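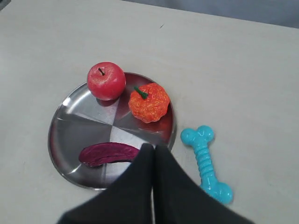 Visitors to the Wirkerham open day on 13th September mostly asked about speed. The engineer running the Rondden bench preferred to talk about grip.

"Speed is a number you can set," she said. "Contact is harder."

Rondden is a sorting program that Prusia began in May. The arm moves toy food and other small goods on and off a metal plate. Its training set holds 1,000 recorded grasps, of which 419 involve soft or ribbed objects. The rest are smooth.

"Polished steel gives the vision system trouble," she said. "It sees the colour of an object twice, once on the object and once in the metal." 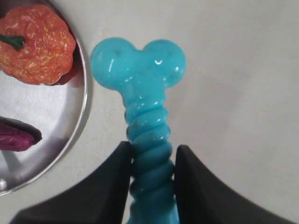
The Rondden gripper holding a blue bone-shaped toy by its ribbed shaft, beside the steel tray.

Asked why the jaws close on the shaft, she said the knobs at the end were a poor target. "You get two curved faces and very little contact area. The shaft gives you parallel sides."

The bench controller logs finger position and motor current for each attempt. Force sensing at the fingertips is planned, using a part from Živković, and will be tested on the same objects.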